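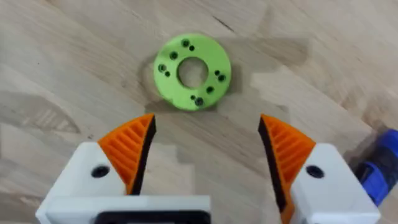

The first number I wrote down was wrong, and I was so pleased with it too. I run a small shop that puts together flanges and fittings for greenhouse pumps, and in June I sat down with a coffee and a legal pad and priced out two robot arms. Two arms, two grippers, one bench. I added it up, drew a box around it, and told my business partner Guilan Yin we could have the whole thing running before the fall rush.

Guilan looked at my box and asked what the arms would be holding. Well, parts. Which parts? Held how? I had budgeted for arms the way you'd budget for a truck without thinking about tires, gas or a driver (she has been very gracious about this, mostly).

So we started over, and this time we started with the fingers. Koen Jansen at Skiltska, who sold us our mounts, told me to plan on going through fingertips like pencils. He was right! We print ours, and a spare set now lives in every quote I write. Then came cables, clamps, brackets, a second power strip, and the plain little screws that somehow cost 60 dollars by the time you've paid shipping on four separate orders.

The bench got its own line. So did hand tools, because if you want an arm to work next to a driver or a rotary tool, you'd better own one you don't mind seeing dropped. 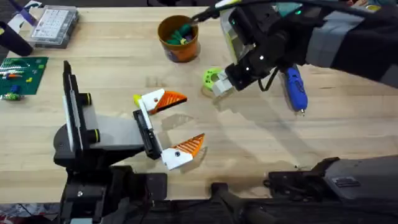 Should a small shop buy two arms right away, or start with one?

Start with one if your parts sit still by themselves. Buy two if somebody in your shop always has to hold a piece while somebody else works on it, and leave room on the bench for the second arm either way.

We fell in the second group, so two it was. Caoimhe Fahy, who keeps our books, made me split the spending into stuff we'd buy once and stuff we'd buy forever, and I wish I'd done that back at the legal pad stage. Fingertips, bits and filament went in the forever pile. We set that at 295 dollars a month and I fought her on it - too high, I said. We went over in the second month.

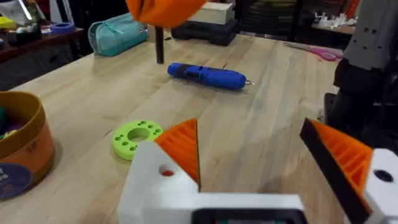
The other thing I'd left out was time. Setup ate 12 afternoons, and I'd planned for four. Each of those was an afternoon when I wasn't building pumps, and Caoimhe put that in the spreadsheet too, in red. If you're pricing one of these for next year, call a shop that already has one and ask to see their receipts from after delivery. Mine are in a shoebox by the front desk, and you're welcome to come dig through them.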